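Re: [lane-list] The patched bit of road

On Tuesday a list member wrote:

> Has anybody else noticed how bad the surface has become on the
> stretch by the long walls? I go along it on my bike most mornings
> and my back wheel takes a proper thump every time. I rang Titeck,
> who did the last lot of patching, and was told it was "on the
> schedule". Does anyone know whose schedule, and is it worth all of
> us writing in? Also, is it one bad place or several? I have only
> ever paid attention to the one that hurts.

Hello all,

Thank you so much for bringing this up, and I'm sorry to be slow in replying, we have had the grandchildren staying and I have hardly sat down at the computer since they came (lovely to have them, lovely to have the kettle to myself again).

Yes, please do write in! I have been grumbling about that road since January. When Sikimitz had it up for the water pipe they promised us a full new surface, and what we got was patches, and then Titeck came along and put patches next to the patches. My letter to them has the reference 411, so if you quote that as well they may at least put us all in the same folder.

As to whether it is one place or several, I would say two at the very least. There is the pale, broken-up part in the middle of the road, on the stretch with the grey concrete wall, and then there is the line of cracks and old seams on the stretch with the metal-roofed shed and the yellow panels. I find the second one worse on a bicycle because it runs along the way you are going and a thin tyre wants to follow it. The Jansen bus (the 58, for those who have moved here lately) goes over both, and you can hear the windows rattle from my front room.

I did ask Foler whether their drivers had complained, and had a very nice reply saying they would pass it on. That was a good while ago now.

If anyone has a tape measure and a free half hour, I would gladly come and hold the other end. Measurements seem to carry more weight than adjectives, and I have used up most of my adjectives.

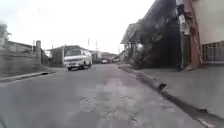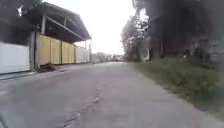
Two stretches of our road, both with cracks and patching in the surface.

Warm wishes to everybody, and do mind your wheels.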